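The chopping board my grandmother never let anyone oil

I've been meaning to write about bread for ages, and every time I sit down I end up writing about boards instead, so I'm giving in.

When I was small we spent every February with my grandmother, Eftychia Katsaros, in the old weatherboard house at Prekcombe. It was stinking hot and she baked anyway. She'd be up at five, before the kitchen turned into a furnace, and by the time we kids wandered out in our pyjamas there'd be two loaves on the bench under a tea towel and a third one already half eaten (by my grandfather, who denied it every single morning with crumbs down his singlet).

She kneaded on a board that had come with her from the old country, or so she told us. My uncle Makis swears it came from a hardware shop in Dulcombe and that he was in the car when she bought it. I have chosen to believe my grandmother. It had a dip in the middle you could have rested an orange in, and you weren't allowed to put oil anywhere near it. Flour, a scraper, a damp cloth, and then it stood on its end beside the window until the next day. If one of us so much as cut a tomato on it there'd be shouting, and then, ten minutes later, a biscuit by way of apology.

I didn't inherit the board. My cousin Styliani did, quite rightly, as she was the one who actually learned to make the bread while I was off reading under the lemon tree. What I got was the recipe, written on the back of an electricity bill, with no quantities at all except for salt, and the salt is wrong. I made it faithfully for years before I rang Styliani to complain and she laughed so hard she had to put the phone down. "Oh, she always wrote down double," she said. "She thought you'd lose your nerve and halve it."

So this year I've been trying to do it properly. I bought a kilo of the coarse yellow flour from Kiss, the little grocer near the station, where Veronika Pálfi keeps a sack out the back for people who ask nicely. I've learned to leave the dough alone. I've learned that my oven runs 20 degrees hotter than it says, which explains a great many birthday cakes. And I've been kneading on a plastic cutting mat that slides all over the bench and makes a horrible squeaking noise, and it's taken a good deal of the romance out of things.

A board, then. I'd like a pale one, nice and big, with a bit of weight to it so it stays put when I lean in. Iason Tsakiris has offered to help me glue one up if I buy the timber, and he says I should think about maple, which he reckons is hard enough to outlast me. I asked if it would get a dip in the middle like Yiayia's. He said maybe in forty years, if I bake every day and don't skimp.

I've got a loaf proving as I type this, the single-salt version, and the whole house smells of yeast. I'll let you know how it goes. If anyone has strong feelings about oiling or not oiling, please leave them in the comments, though you should know whose side I'm on!
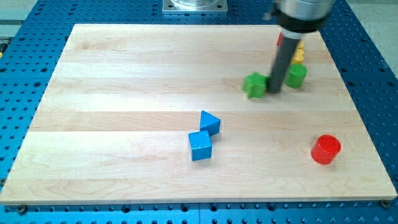 Pale maple, long planks, and the sort of size I'm dreaming about.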